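Swap Table and Other Notes, August

Quick one this month, typing this between two meetings so forgive the state of it.

Swap table first. Back again, ground floor of the Clarent building, same corner by the stairs. Went well last time, better than I expected. More than 688 items through it since we started keeping the tally sheet, and most of what's left over at the end goes to the thrift store on Honadach Street. Kitchen stuff moves fastest. Paperbacks, fast. Puzzles, slow, and please check the pieces are in the box before you bring one. Vasiliki Karamanlidis did two evenings on a lighthouse with no top.

What we take: anything clean that you would hand to a friend. Mugs, lamps with a working bulb, kids' coats, board games, garden tools if the dirt's off them.

What we don't: mattresses, car seats, opened food, medicine of any kind, big TVs. Bastian has a list taped inside the cupboard door. If in doubt ask him before you haul it over, not after.

Drop off from 4 pm, table opens at 5:30. Not earlier. Yes I know people come earlier.

Raffle. We sold 129 tickets in the spring round and it paid for the new folding chairs (34 of them, blue, stacked by the radiator). Another round coming. Prizes so far are a haircut, a cake from Antigoni Kontogiannis and a bike tune-up from Michalis Papadakis, who would also like his track pump back, whoever has it.

Bus. The Brurkmont line is still on the detour so walk up from the Politis stop, it's ten minutes with the hill. Seven if you're Yến. Parking behind the building is open after 5 but the gate sticks, lift and pull.

Lost and found. One gray scarf, one kid's rain boot (left), a set of keys on a green ribbon, reading glasses, reading glasses, reading glasses. All in the shoebox at the front desk. Goes to the thrift store at the end of the month along with teh rest.

Helpers. Need two more for setup and one strong person for the end. Put your name on the sheet by the door or reply to this. Yến Đặng is doing the rota and would like it settled before she goes away.

Recipe swap is postponed, only got four cards in. Send more. Soup counts.

Thats it, running. 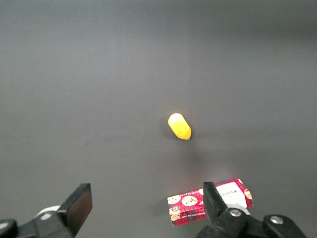

A few small things on the table.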